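On 9 August, Santino Retamal wrote:
> Lay it face up, sleeves out, before folding.
> What is the board width on the Saavedra list, 50 or 291 mm?

291 mm. The 50 is the collar allowance.

Floral long-sleeved one, before the first fold:
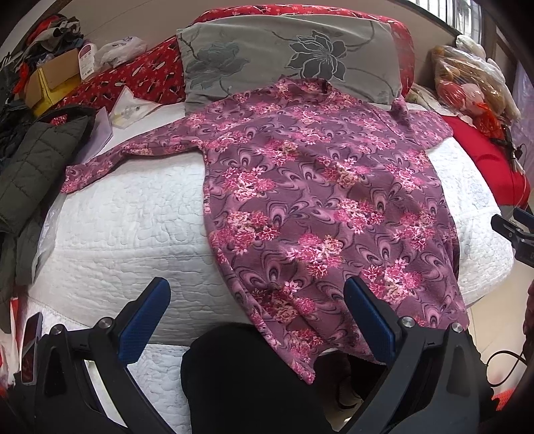

Sleeves out, collar at the pillow, hem over the near edge.

The body is longer than the mattress allows, so I would pull it up toward the pillow before turning the sleeves in. Quilting also drags on the fabric. A flat sheet on top should help.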